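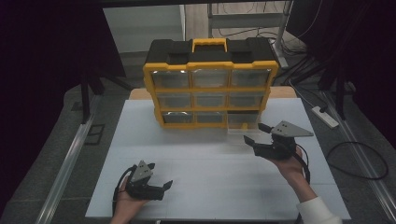
3.2 Drawer cases and the cost of retrieval

Small-parts storage in the home workshop takes three broad forms: open bins, lidded compartment boxes and drawer cases. The first two have been treated at some length in earlier work on the Eltley workshops and are taken up again in Section 5. The present section deals with drawer cases only, and with the portable kind in particular, as these were the most frequently used type in the Stoltgate sample and the one for which our records of opening and closing are most complete.

A drawer case differs from a compartment box in that its contents are reached from the front, one cell at a time. The remaining cells stay shut during a retrieval, so that a spill affects a single class of part. Against this, the user can handle the contents of only one cell at once, and must either remember which drawer holds what or be able to see in. Transparent fronts answer the second need to a limited extent. They show whether a drawer is occupied and give a fair idea of the size and colour of what is in it, but participants could not reliably tell an M3 screw from an M4 through the plastic, and those who kept both in the same case had nearly all added labels.

The case shown in Figure 4 is representative of the smaller portable format. It has nine clear drawers in a three-by-three arrangement, set in a yellow frame under a black top shell, with a carrying handle in the centre of the top. The lower right drawer is drawn partly out, and its small yellow pull tab can be seen on the front lip. Larger formats in the sample had 24 drawers or more, usually without a handle, and were fixed to a wall or kept on a shelf.

Opening force and hand use

We recorded 600 drawer openings across the two sites. Each was coded for row, for the hand used, for whether the case moved, and for whether the drawer was closed again before the next one was opened. Openings in which the participant had already lifted the case off the table were excluded and are reported separately in the Mokstead supplement.

Row had a clear effect on whether the case moved. A pull on a drawer in the top row acts well above the base and tends to tip a light case forward; a pull in the bottom row tends to slide it. Participants met the first with a hand laid on the top shell or round the handle, and the second, where they met it at all, by bracing the side. Bottom-row openings were more often made with one hand, and were also the openings in which the case was most often dragged towards the user. The distance was small in any single instance. Over a long session it added up, and several cases finished well forward of their starting position. A board or batten behind the case does nothing to prevent this movement, although it does stop the case from being pushed back when a drawer is closed sharply.

The load in the drawer mattered less than we had expected. Adding 30 g of washers to an otherwise empty drawer gave no measurable change in the number of two-handed openings. What did matter was the fit of the drawer in its runner. Drawers which stuck at the start of travel and then came free were pulled too far in a good many cases, and it was from these that parts were spilt. The simple moulded stop at the rear of most drawers holds against a slow pull but can be ridden over by a quick one – a fault noted independently in the Mokstead trials.

Partly open drawers

A drawer was left partly open between retrievals more often than it was closed. This was so at both sites and for every task except the final clearing of the bench. Asked about it afterwards, participants described the open drawer as a marker: it showed which part was in use and saved looking for it again. The habit has a cost in the upper rows, where an open drawer shades those beneath it and obstructs the hand reaching for them. In the bottom row there is nothing below to obstruct, and participants who had been free to fill their own cases tended to keep the parts they used most in that row.

To compare arrangements we used the Guérin ratio, defined here as the number of drawers opened divided by the number of drawers that needed to be opened. A value of one means that no drawer was opened in error. Labelled cases came close to this value from the first trial. Unlabelled cases began higher and fell over the first 4 trials, after which there was little further change. Corner drawers were located with fewer errors than those in the middle of an edge. The centre drawer of a nine-drawer case was also found readily, presumably for the same reason, namely that its position can be named in a single word.

Two limits on these results should be stated. All tables were of standard height, and the effect of row may well differ for a case stored at eye level or near the floor. The cases were also new or nearly so – the runners of older ones wear unevenly, and the sticking described above is likely to be more common in them. Wear is considered in Section 3.3, together with the cracking of drawer fronts around the pull.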